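# Hooks, curtains and a new job title

Second month at the new place, and my mother still asks me what I do all day.

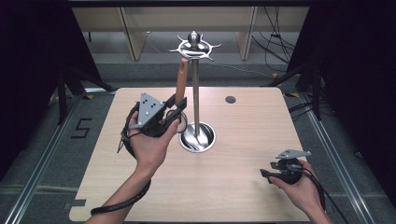

*Wooden handle in the left gripper, up by the hook ring. The right one has nothing to do for the moment.*

So, Mom, I hang up kitchen utensils. Then I take them down again. I do that with a black gripper in each hand and a cable trailing down each wrist, and I get paid a little better than I did at Dronska, where I packed kitchenware into cartons for most of my working life (well, it felt like most of it).

The short version for anyone who hasn't been following along. Dronska put in the new packing line two years ago, and it came in pieces. First the carton folder, which everybody loved, because folding cartons ruins your fingertips. Then the taper. Then the arms that lift the boxes onto the pallets, and that was when the lunch table got quieter. We had 370 people on the site when I started there and I never heard an official number after that, but you could find a parking space at five to seven in the morning, so draw your own conclusions.

What the arms couldn't do was the fiddly stuff! Ladles, whisks, anything with a loop or a hook or a handle that swings. Lefteris used to stand next to the line with his arms folded and watch it fumble a slotted spoon, and he'd be in a good mood for the rest of the shift. I was too, I admit it. Now I spend my days making recordings so that some machine can learn to handle a spoon properly, and Lefteris calls me the traitor. He says it with a grin, mostly.

I got the job through Odette Boyer, who was our shift lead and left for Trakarano before I did. She told me they wanted people with good hands and a lot of patience and that nobody cared about my computer skills, and I thought, fine, that's me. There were three of us from the old packing hall in the first group. One went back to warehouse work at Hurberg after a couple of weeks because he couldn't stand doing the same hook over and over. I get that. It's a strange kind of tired. Packing got me in the back and the feet, and this gets me in the wrists and somewhere behind the eyes.

The thing I had to unlearn was speed. At Dronska you were good if you were fast, and I was fast, thank you very much. My first recordings went straight in the trash because I was flicking things onto the hooks the way I would at home. Thodoris, who checks our takes, played one back to me and all he said was "where did it go?" You have to bring the handle up, let it settle, open the jaws, and move off without knocking the stand. You also have no fingertips. With a gripper you can't feel a handle start to turn, so you watch it instead, and after a whole shift of watching you go home and stare at your own forks.

The other hand is its own problem. If you don't need it, keep it low and out of the way, jaws open, and don't wave it around while you're thinking. I talk with my hands. You can imagine.

Do I feel bad about it? Some evenings, yes. Lambros Psarras, who still works the line, asked me straight out in July whether I was teaching the thing that would take his spot. I said I didn't know, and I still don't. The people here talk about help in kitchens and care homes, and I believe they mean it, but none of them ever stood at a packing table waiting to hear whose name was on the list. Odette did, and I trust her more on this than the slides we got on our first day.

What I'd like is for somebody to ask us before the next machine gets wheeled in. We knew the spoons were going to be trouble. Conall Ó Néill in maintenance knew it too and wrote it down, and that memo is probably still in a drawer. It would have saved them months, and maybe the two of us could have been moved onto the line as the people who look after it, with a raise.

Anyway! I've been promised a change from utensils soon. The rumor is towels, and I fold a very good towel. Slowly, these days.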